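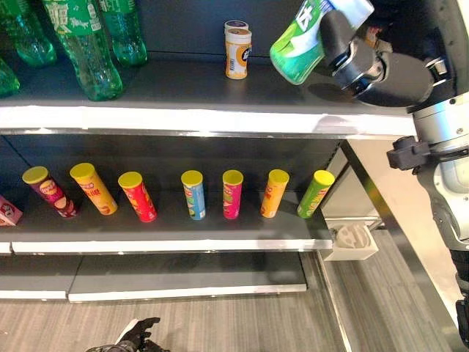
Top two shelves. Sodas left, chips with the yellow lids underneath

Snack shelf in a break room shop, what goes where?
Posted by Keabetswe Venter, 5 April 2023
Filed under: Small shops & kiosks

Hi all, quick one, on my lunch. I look after the little self serve shop at work (Ekunside office, 200 people give or take who is in). Took it over in February and never really changed how its stocked. Green sodas on the top shelf at the left, couple of small containers in the middle toward the back, chip canisters in a row on the one below. 7 of those out at the moment, spaced apart.

Problems:
- people pull a canister and the one next to it goes over. every day.
- the small stuff at the back of the top shelf, no one buys it. I think they cant see it??
- there's a green and white canister I never know where to put. with the chips? its not the same lid, looks messy. up top w the sodas?
- whole unit has a bit of a lean when you restock the top. Floor is gray wood-look planks, carpet further off, can't change it, landlord.

Budget is basically nothing. Do I swap the shelves around or just space things better? Someone at the Flilden office told me heavy stuff always goes low but then the chips end up over everyone's head. 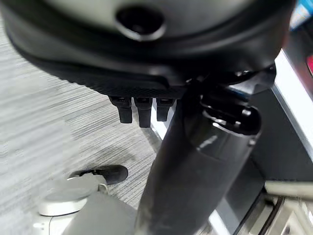
The carpet, gray with fine streaks

No idea what's underneath it, concrete I assume. Pile isnt deep when you press on it.

3 replies

Bent Lund
Full bottles on the top shelf is your lean, or most of it. Move them down. All of them, bottom shelf, doesn't matter that they look nice up there. People find soda.

Then the feet. Floors give, esp. under the front edge if that's where everyone stands and pulls. Cut two strips of thin plywood, one under the left side, one under the right, front to back. Empty the unit first!! I didn't once and had tomatoe sauce on a carpet a lot like that one. Check with a level, on the shelf and then on the side. Leave it a week and check again, it settles.

If there's a wall behind it get a strap on, ask the landlord for one screw hole. They nearly always say yes to one. We had a rack come down at Brelholm with 6 cases on it and after that no one argued about straps.

Kirsty Tapsell
Agree with moving the soda. For the chips go closer together, not further apart. Sounds backwards but a lone canister has nothing to lean on. Push them up two deep with the front ones right at the lip, pull forward when you restock. Strip of the rubbery drawer liner under them, comes on a roll, cuts w/ kitchen scissors.

Small containers: front of the shelf at eye level, price facing out. Mine sat at the back for ages too. Moved them forward and they were gone in days.

Green and white one I'd put at the end of the chip row. Different lid is fine, it marks where the chips stop. If you only ever have the one just sell it and dont reorder.

Tuncay Öztürkmen
buy a fridge, sodas go in the fridge, shelf problem gone. we got one second hand at Kırmızıgül and I'd do it again

Keabetswe Venter
lol no money for a fridge. Doing the strips and the liner this week, sodas are going down to the bottom tonight. Will ask about the screw hole. Thx Bent and Kirsty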